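The Summer Mat
by D. Agbenyega

The mat came out of the closet in May, two weeks before the heat did. She had bought it on Drondgate Street for six dollars less than the man wanted, and it had outlasted three apartments and one marriage.

She shook it from the window and wiped it down with vinegar. Then she put it on the bed, over the monkey quilt. The quilt had been her son's. He was grown now and worked nights at the Stesto warehouse, 43 miles up the highway, and he had told her more than once to throw it out.

"It's ugly," he said on the phone.

"It's cotton," she said.

He asked if the landlord had looked at the ceiling over the bathroom yet. She said he had looked at it. He asked about the rent, and she told him 537, same as before, and he was quiet for a bit. He said there was a room over the garage at his place. It had its own door.

"Does it have a fan?"

"I could put one up."

She pressed the mat flat with both hands. The stripes ran brown and tan, brown and tan, and one corner still curled the way it had since the first summer. She put the flowered pillow at the top and lay down to try it. The fan on the wall had been hers for roughly as long as the mat had. She would need a screwdriver to take it down.

"I'll think about it," she said.

"You said that last year."

"Well, I thought about it last year."

He laughed, and she heard his truck start. She stayed where she was until the room got dark, then got up and went looking for the screwdriver.
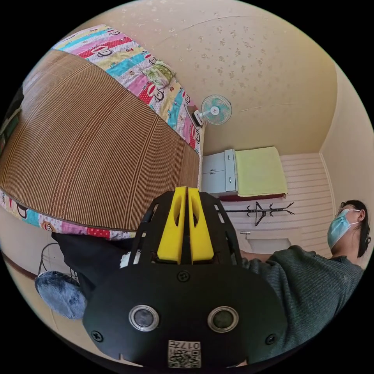 The bed with its summer mat and monkey quilt, and the fan on the wall.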